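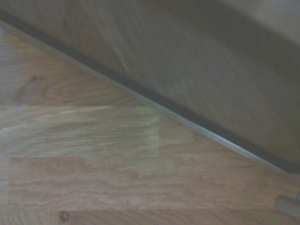 Exposure on the wrist camera is now locked, and I have started over on the gripper comparison with that setting, so please disregard the numbers I posted in January. With auto exposure on, the wood grain came and went depending on how much of the view was taken up by whatever was close to the lens. The last view from the wrist before I wrote this is typical of what the tracker has to work with: the grain is sharp toward the bottom, there is a small dark knot just under the seam between two boards, and the upper right half is a beige-grey blur with no usable texture at all. The long diagonal between the two is the strongest edge available, and the tracker will grab it if you let it. More on that below.

Replies to Tatsuya's points are inline.

Tatsuya Kobori wrote:

> I read through the January results and I am not convinced the Zerkon
> jaw is slower. You ran it off the old controller and the Sasaki jaw off
> the new one. Can you separate the two?

Yes, and you were right to ask. I moved both grippers to the new controller and repeated the close-and-hold test with the same arm pose, the same approach speed and the same force limit. Most of the gap went away. Time from command to first contact is now 11 ms longer on the Zerkon than on the Sasaki. The earlier difference was mostly the old controller polling its serial port on a slow loop. I should have caught that before posting.

What is left is real but small, and I do not think it should decide anything. For the kind of picking we do, settling time after contact matters more. There the Zerkon is the better of the two. It stops and stays stopped. The Sasaki closes, backs off slightly, and closes again, and if you read the position register during the back-off you get a width that is wrong. I have added a wait before the read. It is ugly, and I would rather have a proper "motion done" bit, but the firmware on my unit does not expose one. If yours does, please tell me which version you have.

> How many grasps per gripper? You only said "a batch."

19 per gripper for each object, with 3 objects, in shuffled order. I dropped the runs where the arm faulted before contact and repeated them, so every cell in the table is full. The faults were all joint limit trips on the way in and had nothing to do with either gripper. The log keeps them with a flag so you can count them if you want to.

> Also, what are you using for the visual estimate of height above the
> table? Mindwood's package has a planar mode but I have never gotten it to
> behave at short range.

I am using planar mode as well, with two changes.

First, a fixed mask. Anything that belongs to the near side of that diagonal gets thrown out before feature detection. I drew the mask by hand with the wrist at the working pose and grew it by a margin to cover the blur. Without the mask, the planar fit was pulled toward the thin pale band beside the dark line, which has high contrast along its length and tells you nothing about motion in that direction. The fit residual looked fine while the answer was wrong, and that cost me most of an afternoon.

Second, I turned down the maximum feature length. Wood grain is a poor target for the default settings. The streaks run mostly one way, so the detector reports long features that slide along themselves. Knots and board joints are far better. If your bench is plain white laminate, you will have the opposite problem and should tape down a printed pattern. I tried a pattern on mine and the height estimate got better, but I took it up again because I wanted numbers that carry over to the bench at the Alturville site, and that one has bare wood too.

With both changes in place, planar mode holds lock down to the closest approach I use. I have not tried anything closer. The lens is out of focus well before that on the near side, and I doubt a mask would save it.

> Any reason not to put the camera on the forearm and be done with it?

Two that I know of. The view from the forearm loses the contact point whenever the wrist rolls, and our task rolls the wrist on every place. The other is calibration. Wrist mounting gives me one fixed transform to the tool flange, and I can check it quickly by touching off on a known point. On the forearm the transform goes through two more joints and picks up whatever error they have. The forearm would give a cleaner view with less of it blocked, and for a task without roll I would probably go that way.

If someone on the list has run both mounts on the same arm, I would like to see the repeatability figures for each.

A few notes for anyone trying to reproduce this:

- Set gain by hand along with exposure. On my camera, locking exposure alone leaves gain free to drift, and the shaded side drives it up until the lighter boards start to wash out.

- Let the camera warm up before you calibrate. I saw the principal point move on a cold start and then hold steady. I have not looked into why.

- Log the controller timestamp and the host timestamp in separate columns. I had merged them in the January script, and that is the other half of the reason the polling problem stayed hidden.

- The Zerkon reports jaw width between the fingertip faces. The Sasaki reports travel from fully open. The comparison script converts both to fingertip width, but if you swap fingers you need to change the offset in the config file – it is not read from the device.

- Force limit units are not the same either. I matched the two with a load cell between the fingers and put the lookup table next to the script. Do not match them by percentage.

On the controllers themselves, I have less to say. The new one has a command path that is easier to time, and its error codes are documented. The old one is fine for teaching poses and for anything where you wait for the move to finish. I would not use it for closed-loop work with either gripper. I have not opened up the polling loop to see if the rate can be changed, and I do not plan to.

Still open:

The slip test. I have a draft procedure with a slow pull along the finger direction, but the result depends heavily on how clean the pads are, and I do not yet have a cleaning step that gives me the same starting point each time. Wiping with alcohol works on the Sasaki pads and seems to leave the Zerkon pads tacky for a while afterward. Suggestions welcome.

The mask. A hand-drawn mask is only good for one jaw opening and one finger set. I would like to generate it from the gripper model and the measured width. The geometry is simple enough, but the blur margin is a guess, and I do not want to publish a guess as if it were derived.

Cable routing. On the Sasaki the camera cable shares a clip with the gripper cable, and past a certain roll angle it pulls on the camera bracket. I see it in the data as a small step in the height estimate at the same joint angle on every cycle. Moving the clip back along the arm made the step smaller but did not remove it.

Tatsuya, if you still have the spare bracket from the Alturville setup, I would like to borrow it and rule out flex in mine. I can send back my measurements of both. The raw logs and the revised table are in the usual directory, and the January files have been moved to a subfolder marked "old controller".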